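Putalley Craft Boards > Paper & Printmaking > Technique

Thread: Cockling on big linocut prints, is it the paper or me

inkyfingers_86
May 21, 2026
OK so third print in a row that dried wavy. Block is the biggest I've cut, printing on the Konum mulberry, dampened, hand burnished with a wooden spoon. Looks gorgeous wet. Next morning the margins are rippled like a potato chip. I have a swap coming up with the Clornholm print group and I can't send these out. Is it the paper? Too much water? I spritz both sides and stack under plastic overnight.

bramblepress
Too much water. Mulberry barely needs any. One side, light mist, an hour under plastic tops. Overnight it's basically soup.

tidewrack
Disagree a bit. I leave mine overnight all the time and no cockling. The problem is almost always the drying. What are you drying between?

inkyfingers_86
Uh. Nothing. Clothesline with pegs.

tidewrack
Well there you go lol
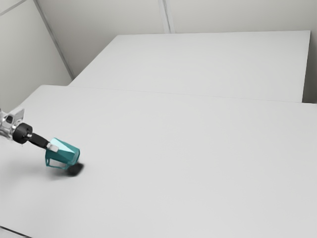
Blotters, boards, weight. Change the blotters after an hour, then again before bed, then leave it alone for two days. Hanging lets the edges dry way before the middle does and the fibers pull against each other. Doesn't matter how nice the paper is.

bramblepress
Fine but oil ink under weight = offset all over your blotter. I've ruined good prints that way. You need a sheet of glassine on top at least, and even then heavy solids will stick if you get impatient.

tidewrack
Newsprint over the image for the first hour, just resting, no weight. Then glassine. Never had it stick. What ink are you using inky?

inkyfingers_86
Claeys black, the oil one in the tin. Bit of magnesium in it bc it was too loose in the heat.

gouge_and_effect
Can I ask the dumb question, why dampen at all? Mulberry that thin takes hand burnishing dry. I gave up dampening years ago and my prints got better. Crisper edges, no waiting, no cockling. People carry over the damp thing from etching and it just isn't needed for relief.

bramblepress
Depends on the block. Big flat blacks print salty on dry paper for me. Specks everywhere.

gouge_and_effect
Then it's the ink film not the paper. More thin layers on the roller. Burnish in small circles, peek at a corner, re-ink that bit if needed. Slow but works.

tidewrack
or, you know, a tiny bit of damp and done in ten minutes

paperdove
Jumping in from the collage side, we get this constantly with pasted sheets. Rule in our studio is let the paper finish expanding before you stick it to anything. Same logic really, paper moves across the grain more than along it. Did you check grain direction? If you cut your sheets down from a big one you might have half of them going the wrong way for your block.

inkyfingers_86
Had no idea mulberry even had grain. How do I check?

paperdove
Cut a little square, pencil arrow on it so you know which way it sat in the sheet. Wet one side. It curls into a tube and the tube runs along the grain. Handmade sheets hardly curl in any one direction, machine made do it right away. 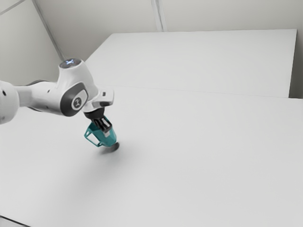
White arm reaching in over the table.

Also you can rescue the ones you have. Once the ink is properly dry, and I mean weeks with oil, mist the BACK, lay between blotters, board on top, heavy books. Mine come out flat nearly every time. Test on your worst one first obvs.

gouge_and_effect
Seconding the rescue method. Go easy on misting near the image though, thin papers can ghost a bit if theres loose pigment.

inkyfingers_86
OK this is all super helpful, even the arguing. Gonna do two tests, one dry and one barely damp, same block same ink, both under boards. Will report back.

bramblepress
Write on the back which is which. In pencil. Ask me how I know

tidewrack
If anyone wants it I typed up my drying routine for the group a while back, pasting it here so it stops getting lost:

1. Pull print, lay face up on a clean blotter. Newsprint resting on the image, no pressure, one hour.

2. Swap newsprint for glassine. Dry blotter under, dry blotter over, then board. Couple of books is enough at this stage. 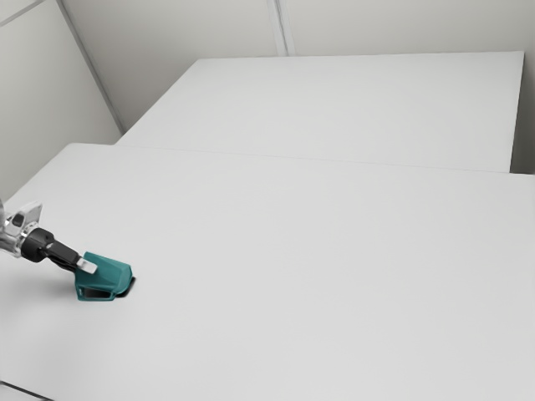
3. Change both blotters before bed. Feel them, if they're cool they're still pulling water out.

4. Full weight for two days. Dont peek.

5. Out of the stack, tape to a board by the margins if it still wants to curl. Oil ink stays tacky a good while after the paper is flat so no stacking face to face.

gouge_and_effect
or print dry and skip steps 1 through 4

tidewrack
every time

inkyfingers_86
Blotters ordered. Are the thick ones worth the extra or is thin ok if I change them more?

paperdove
Thin is ok. Change them more.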